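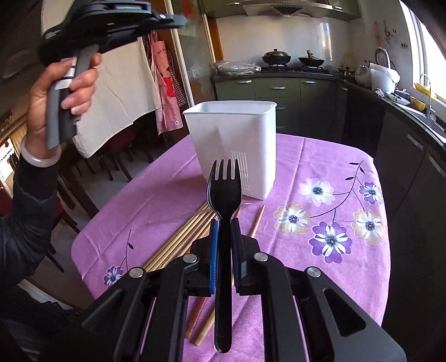 *Photo: Doğukan Karabulut / Trirncombe Community Meals*

When Hülya Tatlı became director of the Trirncombe Community Meals program in 2024, the kitchen served lunch on one day of the week. It now serves on Wednesday and Friday, and in December the program recorded 2251 meals, of which 1126 were delivered to residents at home.

Ms. Tatlı attributes the growth to a change in referrals. "Before, a person had to call us," she said. "Many older residents will not make that call. Now the clinic asks the question during a regular visit, and with the patient's permission we are told the same day."

The dining room seats 80. Ms. Tatlı said that the program has no plans to enlarge it and would prefer to add a third serving day. "A bigger room is a louder room. Several of our guests wear hearing aids, and they told us in the first month that they could not follow a conversation at the long tables." 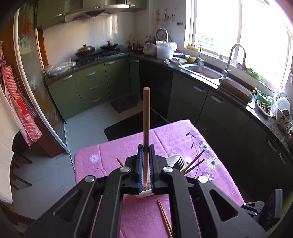 The long tables were replaced with smaller ones last spring. Lunch was also moved to 11:30 a.m. so that guests who depend on the Plusell bus line could return before the afternoon gap in service.

Asked about the menu, Ms. Tatlı referred to the head cook, Berkay Duman, who joined the conversation briefly between deliveries. Mr. Duman plans meals two weeks ahead and keeps salt low in every dish. "The lentil soup stays," he said. "I took it off once and received four letters."

Funding remains the main concern. The current grant covers food and fuel but does not cover repairs to the delivery van, and the walk-in cooler is due for replacement. An application for equipment support has been submitted, and a decision is expected before summer.

Residents who wish to receive meals at home may speak with Songül Şimşekoğlu at the front desk during serving hours.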